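The box of odds and ends

I have been sorting the back room a little at a time since the start of June. The rule I set for myself was 16 minutes after supper, with a timer, and then stop. Some nights I go over. Most nights I'm glad when it rings.

The room was never meant to be storage. When we moved in it had a daybed and a desk, and Merja Pesonen stayed in it for most of a winter while her own place was being rewired. After she left, things went in and didn't come out. A box of cables. The good suitcase, then the bad suitcase. My aunt's sewing patterns, which I counted because I wanted to sell them: 169, almost all of them complete. A woman in Parkolov took the lot and paid for the shipping.

The patterns were easy because they were all one thing. Books are easy too, and so are clothes. You make a pile, you look at the pile, and you know where it goes. What slows me down is the stuff that doesn't belong to any pile. Every house seems to have it, and ours has had more since the kids started leaving things behind on visits. A toy goes in the kitchen drawer, a bottle of something goes on the windowsill, and after a year they both end up in the same box with no label.

I used to tip a box like that onto the bed and start picking through it. It doesn't work. Small things roll under the pillow, and then it's bedtime and everything has to go back in the box. Ville Huttunen told me to use a wide bin with low sides and to put only a few things in it at once. He ran the stockroom at Lahtinen for years, so I listened. 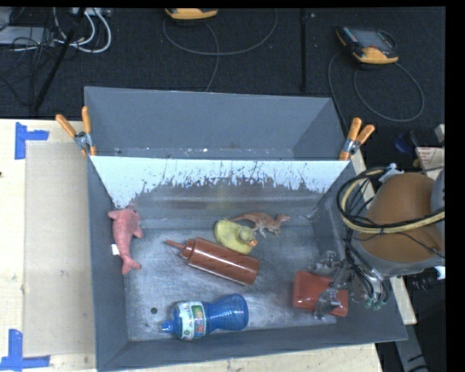 Mixed lots are where I have had to change my habits the most. My old way was to pick out the nice things first and leave the rest for later, and later never came. Now I take whatever is nearest and decide on it before I touch the next one. With a pink plush dolphin, a rubber duck and a dinosaur in the same bin as a squeeze bottle, you can't get into a rhythm, and I've come to think that's fine. Soft toys get a look at the seams and go in the wash. Plastic toys get dish soap and an old toothbrush. Bottles get opened over the sink, and if I can't say what was in them, they go. Boxes get opened too, even when I'm sure they're empty. I found a spare key in one that I had been certain about.

The scuffed bins are fine for this, by the way. I bought two new ones from Werberg at first and found I was being careful with them, which is silly. A bin for sorting should be one you don't mind scratching. I put my tape and scissors in the new ones.

Toys have been their own question. Mimoza Grgić runs the play corner at the clinic and will take anything that can be wiped down, but no plush. That's reasonable. The plush I wash on cold in a pillowcase with the end tied and dry on the rack, out of the sun. It takes longer than you'd expect for the middle to dry — two days in damp weather. If it still smells of closet after that I don't pass it on.

Irja Keskinen wrote to ask whether I photograph things before I give them away. I did for a while. Then I had a phone full of pictures of mugs, and I had to sort those. I stopped.

What's left in the room now is the suitcase shelf, one box of cables and whatever is behind the door. Aatos Kinnunen is coming by for the desk if it fits in his car. I measured it and wrote the numbers on the back of an envelope, and I'll need to find that before he gets here.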